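Filed under: Talks and handouts | Home and DIY | Doors, skirting, woodwork

Speaker notes: Living With a White Panelled Door
Kalliopi Yordanov, Lencho Hall, 3 February 2022

(Wait for the kettle to finish before starting, you can't compete with it. Check the people at the back can hear.)

Good evening, everyone, and thank you for coming out. I'm going to talk about doors for the next 60 minutes, or a bit less if I behave myself, and I do realise that's a lot of doors for one evening! But most of us go through the same few every day of our lives and we hardly look at them until one sticks, or until the light comes in low in January and shows up every fingermark from the handle to the floor, and then we can't look at anything else.

(Ask who has white panelled doors at home. Then ask who has painted one. Then who enjoyed it.)

I'll start with the panels, as that's where the trouble lives. A flat door is a simple thing, you roll it and you go and have your tea. A panelled one has recesses, and round each recess there's a bit of moulding, and where the moulding meets the panel there's a tiny gutter which collects dust and old drips and, in my house, biscuit. If you paint over all that you are painting the biscuit in for good.

So, cleaning. Warm water, a drop of washing-up liquid, a soft cloth well wrung out. For the corners I use an old toothbrush, and Szu-yu Yang, who helped me do the whole of my upstairs, prefers a wooden skewer with the cloth wrapped over the end. I've tried both and I'm afraid hers is better. Start at the bottom and work up, so that dirty water doesn't run down over dry dust and leave streaks, then rinse from the top. And do the top edge of the door while you're at it. I know you can't see it. I can't either, I'm five foot one, but I stood on a chair once and had a look and I have never forgotten it.

(Pass round the two sample boards. Board A is the one with the runs. Ask for them back, please, last time one went home with somebody.)

Now sanding. People either don't do any or they go at it like they're trying to get through to the next room. You only want to take the shine off. Fine paper, folded into three so it stays stiff, and for the moulding let it go soft and follow the curve with your fingertips. Be gentle on the raised edges, where the paint is always thinnest. If your house is an old one, do please test the paint for lead before you sand anything at all, the kits are cheap, and I'll say this again at the end because somebody always comes in late.

(Pause for questions here, or they all come at once.)

Order of painting. I've written it up on the board, but in case the pen gives out again: mouldings and panels first, then the uprights down the middle, then the rails going across, then the two long sides, then the edges. Brush the way the wood would run. Don't load the brush too heavily in the recesses, as paint sits in the corners, looks perfectly innocent, and then creeps out down the face of the panel when you've gone downstairs. Go back and check after ten minutes. I set a timer.

White, of course, comes in rather a lot of whites. When I did my landing I came home with 26 little cards, and stuck them all along the wall, and Zainab Haruna came round for lunch and asked me whether they were all the same one. They weren't, but I took her point. What I'd say is look at the wall first. If your walls are white as well, you want to decide whether the door is meant to match or meant to stand out a little, as a near miss will bother you every morning. Hold the card upright against the door, and look at it again in the evening with the lamps on.

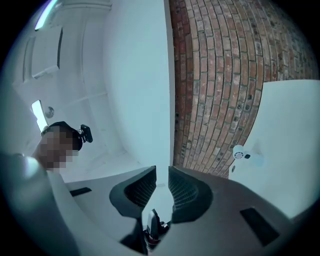
The other thing is sheen. I like an eggshell or a satin on a door, it wipes down nicely and it lets the shadow round the panels do its work, whereas a full gloss throws the light back at you and shows every lump you hoped you'd got away with. Jae-hoon Woo will disagree with me on this and he's sitting just there, so do ask him afterwards. His front room is all gloss and it does look very smart.

(Let Jae-hoon have his say. Two minutes!)

Last bit, gaps. Paint has thickness, and if a door has had coat after coat over the years it may start to catch on its frame. Before you reach for a plane, tighten the hinge screws. It costs nothing and it has sorted out more of my doors than anything else. If it still catches, slide a piece of paper round the closed edge and mark with a pencil wherever it stops.

(Lead test reminder. Say it slowly.)

Abrehet Endale has the handouts by the tea urn, with the painting order on the back. Boards A and B to me, please, and could the last row stack their chairs.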